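Two-Arm Workstations: Frequently Asked Questions on Purchasing and Planning

These answers are for departments preparing an equipment request under the Kedgate program. Revised 2018-05-15.

What does a standard station include?

A station consists of a table, a frame, two arms with two-finger grippers, and the cabling between them. Trays, baskets and practice items are bought separately from the department's supplies line.

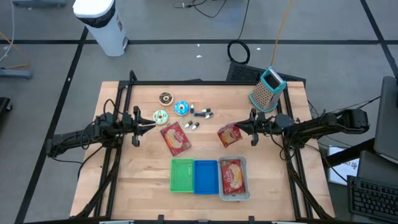
Computers are also excluded. Departments may reassign an existing desktop, provided Senyo Zakaria has approved the model in writing.

How much floor space should we plan for?

Allow 93 square feet per station, including the operator's desk. Cable routes must be marked on the floor plan — requests without them will be returned.

Should we budget for baskets and trays?

Yes. Enter them as consumables under code 858. Light plastic baskets are acceptable for sorting work, and matching sizes are easier to replace. 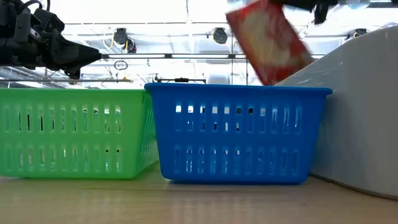 Sorting work at a two-arm station, with green and blue baskets.

May we use ordinary groceries as test items?

Yes. Snack packages and similar goods may be purchased locally. Keep receipts, and do not return test items to a kitchen or break room.

Are wrist cameras part of the base price?

No. They are listed as option 2 on the Hoani order form and should be requested with the arms. Cameras added later require a separate installation visit. 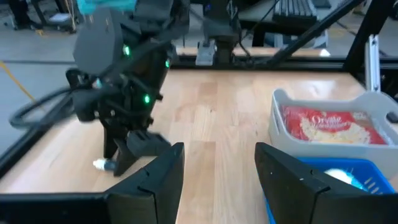
When are requests due?

Requests are accepted through the end of October. Late requests are held for the next budget year. Lamisi Quaye can confirm whether a form has been received.

Contact: Clerkness Equipment Planning Office, Room 83 | © 2018 Clerkness | Back to top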